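Menzies House reopens shared work room after furniture change

The second-floor work room at Menzies House is back in use following a change of furniture and a revised storage arrangement. The room had been closed to tenants for 12 days in September while the old desks were taken out and the floor was cleaned.

The building is managed by Putell, which rents small offices and shared rooms by the month. The room was previously fitted with four rectangular desks in two rows. Tenants had reported that the rows blocked the path to the window and that the desks collected supplies left behind by earlier users. An inventory taken before the closure listed 265 loose items, among them staplers, charging cables, notepads, and food boxes. Items with a name on them were returned. The remainder went to the supply closet or were recycled.

Dilwyn Powell, who handles room planning for Putell, said the desks were in fair condition but wrong for the way the room is booked. "Most bookings are two or three people for under two hours," Powell said. "A row of desks works for a full day of separate tasks. It does not work well for a short meeting, and people were turning chairs sideways to talk."

The rows have been replaced with a round table. Powell said the shape was picked to keep the walking path open on the chair side and to remove corners from the route to the door. Seating is mixed. Chairs were kept from the earlier layout where the gas lift and casters passed inspection, and no attempt was made to match them.

Small supplies are now kept in clear plastic trays, which are stored in the closet and carried to the table as needed. Each tray is assigned to one type of item. Under the new rules a tray goes back to the closet at the end of the booking, and the table is left with tissues and any equipment that stays in the room.
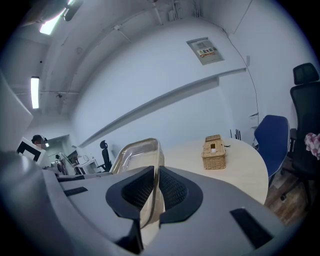
Storage and labels

The closet holds 14 trays on open shelving. Labels are on the short side of each tray and on the shelf edge below it, so that a missing tray can be identified without opening the others. The labels are printed on Flirneo tape, which replaced handwritten stickers that had faded.

Clear plastic was selected over the gray bins used before. According to Powell, the gray bins were refilled with the wrong items within weeks of each sorting, and tenants emptied them onto the desks to find what they needed. The trays are shallow and hold a single layer of most items. Heavier supplies, including paper and spare power strips, remain in a cabinet by the elevator.

Chairs may be moved within the room but should not be taken into the hallway. Seat height and headrest settings do not need to be reset after use. Coats and other personal items may be left on a chair during a booking. Anything found after closing is held at the front desk for 14 days.

Cleaning

The tabletop is to be wiped with a damp cloth only. Solvent cleaners are not permitted on it. The plank floor is dry-mopped each evening, and chairs are rolled clear of the table for this purpose. Tenants are asked to keep bags off the floor after 6 p.m.

Bookings are made through the Grirneo calendar, as before. The hourly rate has not changed. Putell plans to apply the same tray system to the third-floor room, where the existing desks will stay. A start date has not been set.

Last updated: Oct 25, 2023

Comments (4)

msteadman
Is the key to the supply closet still at the front desk? It wasn't on the hook when I went down this morning.

unit 9 tenant
The path to the window is much better now. I would still like a second outlet near the table. The one by the door needs an extension cord, and then the cord is in the walkway.

R. Okell
Agree on the outlet. Also, the calendar still shows the old capacity for this room, so people are booking it for groups of eight.

paperclip_dept
Please put the trays back on the right shelf. I found pens under the label for tape twice last week. Otherwise a good change, and I don't miss the gray bins.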